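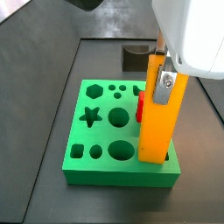 Red block on its way down to the green sorting tray.

Shape sorter trials: the questions I keep getting

I run the sorting cell at Moditz, and I wrote our house rules for it. They fit on 2 pages. Ask me if yours isn't covered!

What counts as a placed block?
It's in its own recess and the gripper has let go. Resting on top of the foam is a miss, and so is leaning on a rim. I know, I know, it was close. Log it as a miss anyway.

Can I nudge a block with my hand?
Only once the arm is stopped and you've said so out loud. Then the trial is void and you start a new one. We don't patch a trial halfway through (people ask me this one a lot).

How fast can the arm go?
Over the tray, 30 percent of full speed. Going up to 40 is fine for the trip home with nothing in the gripper. These are our own limits - they don't replace your risk assessment, so please do that first.

Do I have to keep failed trials?
Yes, all of them! We had 1,146 trials on file by the end of April and the misses have taught me more than the clean ones. Write down where the block ended up and leave the guessing for later.

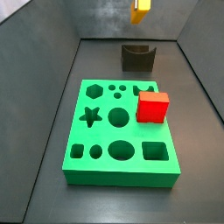 Red cube on top of the foam, gripper up and clear.

Wael Badawi wrote in to ask whether a miss should be retried from where the block lies, as they do at Clelleo. Fair question, and I went back and forth on it. My rule is no: stop, log it, put the block back at the start position. If you want to study recovery, that's great, but set it up as its own series with its own log.

Who can change the rules?
Anyone can suggest a change. I write it up, we try it on one series, and if it sticks it goes in the next version. Old logs stay under the rules they were run with, so put the version number at the top of your sheet.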